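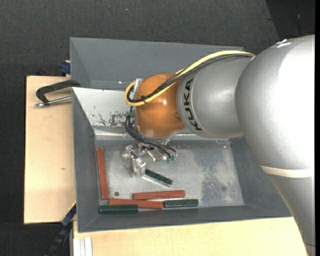

The Irwood council has put its draft assembly procedure out for comment, and I have now read it twice. It replaces the two-page form that organisers of marches have filled in until now. Most of the local coverage has been about the June Pride march, which is fair enough, as it is the largest event the procedure will touch. My interest is narrower. I want to set down what the draft says on notice periods, route changes and press access, and where I think the wording fails.

Notice first. The draft asks for 26 days between submission and the event. The old form asked for 10. There is an exemption for assemblies held in response to a recent event, but "recent" is not defined, and the decision on whether it applies rests with the same office that receives the form. There is no time limit on that decision. An organiser who claims the exemption could wait past the date of the march for an answer. A default would fix this: no reply within two working days means the exemption stands.

Route changes are in section 4. The council may alter a route "where there is a credible risk of disorder". The text does not say whose disorder. Last year's march had 1451 people on it by the organisers' count, and 230 at the counter-demonstration on Hailu Street. The march was moved off the main road that morning and the counter-demonstration stayed where it was. Under the draft the same thing could be done again, and the organisers would have no written reason to appeal against. Kidus Shiferaw, who drew up last year's route plan, has suggested that any change be issued in writing with the source of the risk named. I would add that the council should first consider conditions on the party creating the risk. It is one sentence and could go in as 4.3.

Press access is the part I know something about, having carried a camera at these events for a while. Section 7 sets up a press area, fenced, at the assembly point only. Anyone outside it is treated as a member of the public. The effect is that a reporter who walks with the march has no recognised status for most of its length, and that is where people got shoved last year. Feven Degefa had a lens broken near the Drutero building and was told to take it up with her insurer. I have no objection to a fenced area for those who want one. It should be optional, and a press card should be accepted along the whole route.

Section 7 also says that footage "may be requested" after an incident. By whom, and on what legal footing, is left out. If it means a court order, it should say so. If it means an officer asking on the pavement, it should be struck.

Smaller points:

The map in appendix B still shows the Plustenico car park as an entrance. It has been closed since the resurfacing.

Steward numbers are given per hundred marchers in section 5 and per fifty in the appendix.

The phone number for the duty officer is missing a digit.

Comments go to the clerk by email or on paper. I have sent mine as numbered paragraphs matching the draft, and will post the reply when I get one.

25 Jan 2019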